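Work and Automation, Unit 7
Handling Cells and the People Around Them
Course notes

Reading before the session: chapter 4 of the course text (task analysis) and the Dilthorpe case sheet. Bring the worksheet from Unit 6, as the task list you made there is used again in section 5.

7.1 Scope

Unit 6 covered fixed automation: conveyors, cappers, label applicators, machines that repeat one motion on one part. This unit covers handling cells in which a robot arm picks up, moves and sets down light containers that vary in size and position. The technical problem is harder and the speeds are lower. The effects on staff are also different in kind. A capper removes a motion from a job. A handling cell removes part of a job and leaves the rest to be rearranged, and most of the difficulty at the workplace comes from the rearranging.

The running case is the Dilthorpe site, a packing and rework operation that receives empty clear containers, inspects them, fills trays and sends the trays to a filling line. Before the cell was installed, the tray room had one job title, tray operator, and a crew of 29 across two shifts. The cell was supplied by Fatosix. The scheduling software, Sunus, was already in use in the warehouse and was extended to the tray room at the same time. Keep the two changes apart in your answers. Several complaints recorded against the robot during the first months were complaints about the scheduling.

7.2 The task before the change

Tray operator work at Dilthorpe consisted of the following tasks, in the order they occurred in a cycle:

Open the sleeve and shake the containers apart.
Pick up a container and turn it to the light.
Check the rim for chips, flash and warping.
Check the wall for scratches and haze.
Place it in the tray, or in the reject bin.
Record rejects by cause at the end of the tray.
Move the full tray to the rack.

A trained operator did the picking, both checks and the placing as one continuous movement. Time study sheets treat them as separate elements because the method requires it. Operators did not describe the work that way. Asked to list their tasks, most gave three: open, fill, rack. Inspection was left out of the list because it was done by hand and eye during the fill. This matters for 7.4.

7.3 The cell

The cell has one arm, a two-finger gripper, a fixed camera over the infeed and a small camera at the wrist. The fixed camera finds the container. The wrist camera is used for the last part of the approach, where the fixed camera's view is blocked by the arm.

Clear containers are poor targets for vision. Three properties cause most of the trouble.

First, low contrast. A translucent wall takes on the color of whatever is behind it. Against a pale background the edge of the wall may differ from the background by only a few gray levels, and an edge detector tuned to find it will also find shadows and smears.

Second, uneven edges. The rim usually gives a bright line where light catches it, and that line can be followed. The side of the container gives a soft band with no definite boundary. A fit that relies on the rim is stable. A fit that needs both sides of the container often fails on one of them.

Third, depth. Sensors that project a pattern depend on the pattern coming back from the first surface. With clear plastic, part of it passes through and returns from whatever is behind.

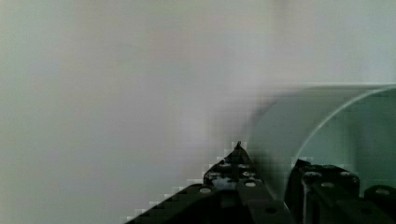

Close range adds a further problem. The nearer the gripper gets, the less of the container the wrist camera can see, and the more of the view is taken up by the fingers. The controller therefore has to commit to a grasp from partial information. At Dilthorpe the rule adopted was to fit an arc to the visible rim, estimate the center from the arc, and reject the grasp if the visible arc was too short for a reliable fit. A rejected grasp sends the arm back to the standoff position for a second attempt. After a second rejection the cell stops and calls an operator.

The consequence for staffing is direct. Each stop is a call, and each call goes to a person who was doing something else. In the first month the cell produced 151 calls. The supplier's acceptance document counted a call as cleared when the cell restarted. It did not record the time the operator took to walk over, find the cause, clear it and go back to the interrupted task. When you estimate labor in an automated cell, include the interrupted task as well as the intervention.

7.4 What moved, and to whom

The cell took over picking and placing. It did not take over opening sleeves, since the sleeves vary and the film sticks. It did not take over inspection either, although the project plan assumed it would. The plan was drawn up from the operators' own three-item list, and inspection had no line of its own on that list. The gap was found when the filling line began to return trays.

Inspection was then set up as a separate station after the cell. The new station has a light panel and a seated position. Under the old arrangement a container was handled once and checked while in the hand. Under the new one it is handled by the machine, then looked at in the tray with others on every side of it. Wall defects are harder to see in that position. The station operator lifts out doubtful containers, so part of the manual picking returned to the process under a different name.

The resulting distribution of work:

Sleeve opening and infeed. Manual. Now a full-time position, previously a few seconds in each cycle.
Picking and placing. Cell.
Clearing and restart. Manual, on call. New task.
Inspection. Manual, seated. Previously combined with picking.
Reject recording. Entered at a terminal, per container. Previously per tray, on paper.
Racking. Manual, unchanged.

Compare the two lists. The number of distinct manual tasks did not fall. The variety within each position did. A tray operator used to pass through the whole cycle many times an hour. A person at infeed now opens sleeves for the length of a rotation.

7.5 Physical load

It is common to justify handling cells on ergonomic grounds, and at the level of the whole room the case at Dilthorpe is sound. Repeated grip and wrist rotation fell. At the level of the single position the picture is mixed.

At infeed, pinch grip on film edges rose, as the same person now does all of it. At inspection, wrist load fell and neck flexion rose. Reports of eye strain came from the inspection station only. At the clearing position, physical load is low and irregular, with reaching into the cell at full arm's length as the main concern.

Rotation evens this out if it is kept to. The agreed interval was two hours. Records from the Sunus system show that rotation was skipped most often on the late shift, when fewer people were qualified for clearing and those who were stayed on it. An ergonomic gain that depends on rotation depends on training enough people to rotate.

7.6 Skill and pay grade

Clearing requires knowledge that tray operators did not need before: the stop codes, the safe entry procedure, how to tell a vision fault from a gripper fault, when to re-teach a position and when to call maintenance. Fatosix supplied a one-day course. On review, the site found that one day covered the stop codes and safe entry only. Diagnosis was learned on shift from the people who had been present at installation.

Two models are used at comparable sites.

Model A. Clearing is a separate grade, held by a few people, paid above operator. Faults are diagnosed quickly. The remaining positions are narrowed further, and absence in the small group stops the cell.

Model B. Clearing is part of the operator grade, and all operators are trained in it. Diagnosis is slower at first and training costs are higher. The grade is usually raised for everyone, by a smaller step.

Dilthorpe began with A and moved to B. The move required 400 hours of training time, which had not been in the project budget. The Palacios site, described in the case sheet, kept A and added a second shift technician. Neither site reported a reduction in total labor cost in the first year. Output per shift rose at both.

7.7 Monitoring

Per-container recording makes it possible to compare individuals at the inspection station. It was introduced for defect tracing. Within a few weeks supervisors were reading the figures as a measure of personal speed. Reject rates then dropped at one station, and returns from the filling line went up.

Points to establish before a system of this kind goes live:

What is recorded, at what level of detail, and for how long.
Who can view the figures by name.
Whether they may be used in appraisal.
Whether an operator can see and dispute an entry.

At Dilthorpe these were settled afterward. Named figures are now visible to the operator concerned and to the quality lead. Supervisors see the shift total.

7.8 Terms used in this unit

Call: a stop that needs a person to restart the cell.
Standoff: the position from which the final approach begins.
Residual task: a task left to people because it was too variable or too costly to automate.
Hidden task: a task performed within another and missing from the formal task list.
Rotation interval: planned time at one position before changing.

7.9 Exercise

Work in pairs. Take the task list from your Unit 6 worksheet and mark each entry as transferred, residual or new under a handling cell. Then look for hidden tasks. Use the observation notes in the case sheet for this, and leave the job description aside until you have finished.

Write one page setting out how you would divide the remaining work into positions for a crew of the size given. State the rotation interval, the number of people trained for clearing on each shift, and who receives the inspection figures. Give the labor cost of calls as a separate line.

The worksheet carries 81 marks in total across Units 5 to 7. Submit Unit 7 with the other two, stapled, at the start of the next session. Unit 8 deals with consultation before installation and uses the same case.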